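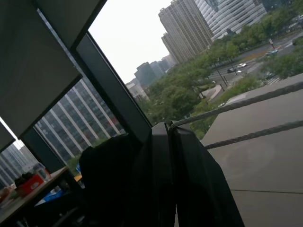 Eluned Jenkins demandait l'autre jour pourquoi une école de langues s'obstine à faire cours en petits groupes, alors que tout le monde apprend sur son téléphone. Bonne question. On y répond plus bas, enfin on essaie.

Qui sommes-nous

Radano, école de langues, en ville depuis 9 ans. Espagnol, italien, gallois (si, si), français pour adultes qui arrivent. Pas de franchise, pas de siège à Paris. Une petite équipe, des profs salariés, une machine à café capricieuse.

Au départ, un seul cours d'espagnol, le soir, dans une salle prêtée. Puis l'italien. Puis des parents qui voulaient la même chose pour leurs ados, puis une entreprise, Skodier, qui cherchait des cours pour son service export. On a dit oui à tout, un peu vite. La première année a été rude – deux déménagements, des plannings refaits la veille pour le lendemain.

Comment on travaille

Groupes de 4 au minimum, sinon le cours est reporté. On parle dès la première séance, même mal. Surtout mal. La grammaire vient après, quand on en a besoin. Un test de niveau à l'inscription, gratuit, à l'oral. Si le groupe ne convient pas on change, sans frais, pendant les 3 premières semaines.

Et donc le téléphone. Très bien pour le vocabulaire, on en conseille l'usage entre les cours. Mais commander un plat, se faire couper la parole, redemander, s'énerver un peu : ça se travaille avec des gens en face. Eluned donne le cours de gallois maintenant, elle pose toujours la question.

Plarnano

C'est notre méthode maison pour les débutants. Un cahier, des enregistrements faits par les profs, des devoirs courts. Le cahier est compris dans le prix, on le corrige chaque été (il reste des coquilles, signalez les nous).

Les séjours

Une semaine à Villalba, chaque printemps, pour les élèves d'espagnol à partir du niveau intermédiaire. Cours le matin, après-midi libre, dîner à 21 h comme là-bas. Hébergement en famille. Les inscriptions ouvrent en novembre et partent vite.

En bref

1 866 élèves passés chez nous depuis l'ouverture. Certains reviennent pour une deuxieme langue, d'autres envoient leurs enfants.

Nous rendre visite

Accueil ouvert l'après-midi à partir de 14 h, sauf vacances scolaires. Possible d'assister à un cours avant de s'inscrire, prévenir la veille. Pour les entreprises, écrire via le formulaire de contact, réponse sous deux jours ouvrés.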